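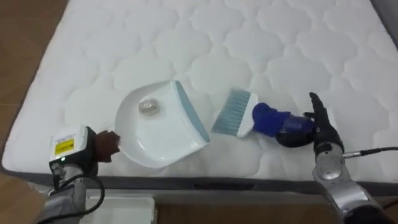 Lista de inspección – comparativa de manos, tarea de recogedor y cepillo sobre colchón
Celda Undeleck, turno de tarde, noviembre
Manos en comparación: Kokkonen y Cetix. Controlador: Lasent.

Marcar OK, NO o N/A y comentar siempre que no sea OK.

1. Parada de emergencia accesible desde los dos lados del colchón. OK.

2. Colchón asentado, sin balanceo al apoyar la mano. OK. La banda gris oscuro del borde sirve de referencia para el límite delantero. No colocar herramientas apoyadas encima de la banda al iniciar un ensayo.

3. Suelo despejado en la zona de los pies del robot. NO. Hay una pieza de plástico blanco en el suelo, bajo el brazo izquierdo. Retirarla antes de repetir la serie.

4. Cables de muñeca con holgura suficiente. OK con comentario. El del brazo izquierdo hace un bucle y cuelga junto al antebrazo. No tira, pero con el codo bajo puede engancharse. Pedida una brida más corta.
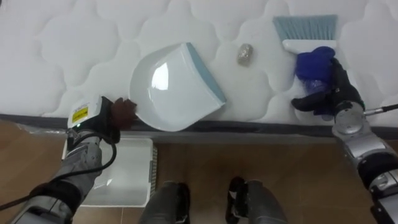
El mismo control vale para el brazo derecho, aunque ahí el riesgo es otro: el cable puede barrer la superficie del colchón y arrastrar el residuo de prueba. Repetir la comprobación cada vez que se cambie la mano.

5. Indicadores de muñeca en verde antes de habilitar el par. OK en los dos lados.

6. Etiquetas amarillas pegadas y sin levantar. OK.

7. Agarre del cepillo. OK. La funda azul del mango aumenta el diámetro y la mano derecha cierra mejor. Sin funda, la Cetix perdió el mango en el ensayo 205; con funda no se ha repetido. Revisar que no se haya corrido hacia las cerdas.

8. Agarre del recogedor. OK con comentario. La Kokkonen mantiene la inclinación, pero hay que comprobar que los dedos no empujen el recogedor fuera del borde. Si sobresale, parar y recolocar.

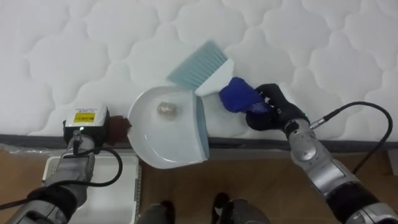
9. Labio de goma del recogedor sin cortes ni rebabas. OK. Apoyarlo plano sobre el acolchado; en las costuras queda un hueco por el que puede colarse el residuo.

10. Residuo de prueba dentro de la zona de alcance al empezar. OK. Usar una sola pieza por ensayo y anotar cuál.

11. Fuerza máxima del controlador. OK. Límite en 1490 para los dos brazos, en unidades internas de Lasent. No subirlo para compensar un mal agarre.

12. Contacto entre cepillo y recogedor. OK con comentario. Las cerdas deben doblarse un poco contra el recogedor, sin que la cabeza blanca del cepillo golpee el plástico.

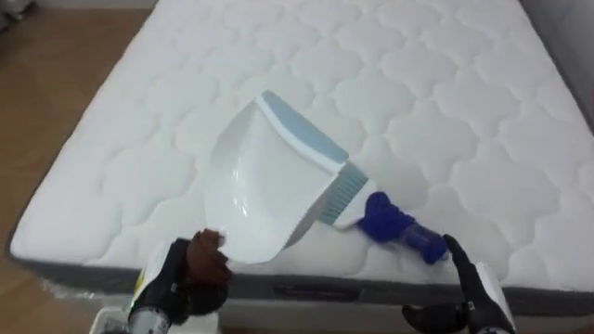
Con la trayectoria antigua el golpe era frecuente y acababa moviendo también la mano izquierda. La nueva entra más baja y frena antes. Queda por probar con el colchón girado – la esquina delantera obliga a abrir más el codo derecho.

13. Plástico de embalaje retirado de los laterales. NO. Queda un trozo transparente a la izquierda, pegado al borde. Refleja la luz y puede confundir a la segmentación.

14. Registro de ensayos completo. NO. Faltan los comentarios del 263. El contador de ciclos marca 3786 y coincide con el del controlador.

Resultado: apto con reservas. Pendientes los puntos 3, 13 y 14. No cambiar de mano hasta cerrar los dos primeros.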